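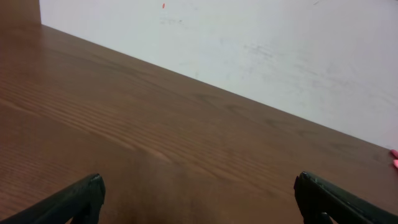
## Re: [ag-robotik] Faltprojekt: sind wir so weit?

Hallo zusammen,

ich antworte mal direkt unter den Zitaten, sonst verliert man in dem Faden den Überblick.

> Die Wäscheaufgabe aus der Siltell-Ausschreibung ist aus meiner Sicht im Kern gelöst. Wir haben 47 von 50 Durchläufen als Erfolg verbucht und sollten uns jetzt für Tedthorpe anmelden.

47 von 50 klingt prima. Im Protokoll steht aber nirgends, was als Erfolg zählt. Ist das Teil gefaltet, wenn es ungefähr quadratisch daliegt? Oder wenn die Kanten aufeinanderliegen? In Tedthorpe wird nach Kanten gewertet, das steht im Regelwerk unter Punkt 4. Ich würde die Anmeldung gern zurückstellen, bis jemand die Durchläufe nach diesem Maßstab nachgewertet hat.

> Der linke Arm legt ab, der rechte holt aus dem Haufen nach. Das läuft inzwischen flüssig.

Das Ablegen glaube ich sofort. Beim Nachholen bin ich skeptisch. Dunkelblau auf Schwarz ist für die Segmentierung kein Spaß, und das zottelige schwarze Teil hat in meinen Augen eine ganz andere Schwierigkeit als ein glattes Shirt. Wie oft griff der rechte Arm zwei Teile auf einmal? Dazu finde ich in den Logs keine Spalte.

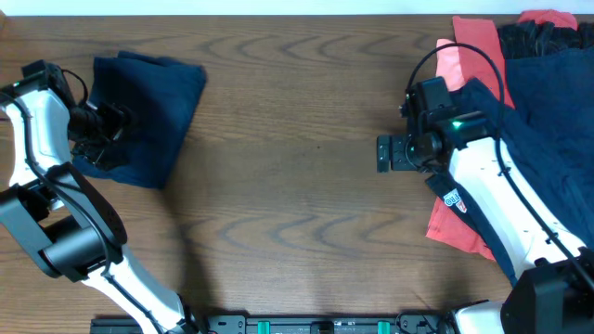

## Was ich vorschlagen würde

- Erfolgskriterium schriftlich festlegen, bevor wieder jemand Durchläufe zählt.
- Doppelgriffe getrennt erfassen.
- Die 2.527 Demonstrationen aus dem Patwary-Ordner durchsehen. Ich habe nur stichprobenartig hineingeschaut und bin auf etliche gestoßen, die mitten in der Bewegung abbrechen.
- Den Haufen von jemandem legen lassen, der das Training nicht gemacht hat.

> Bei Ullberg hat man uns gesagt, das Niveau reicht für die Vorrunde locker.

Ullberg verkauft uns die Greifer – da wäre ich mit »locker« vorsichtig.

Ich will das Projekt nicht schlechtreden, der Aufbau ist deutlich besser als im Herbst. Aber die Anmeldegebühr kommt aus der AG-Kasse, und einen zweiten Versuch können wir uns dieses Schuljahr nicht leisten. Wer Zeit zum Nachwerten hat, bitte kurz hier in der Liste melden. Ich bin ab 15 Uhr im Werkraum und kann die erste Hälfte übernehmen.

Viele Grüße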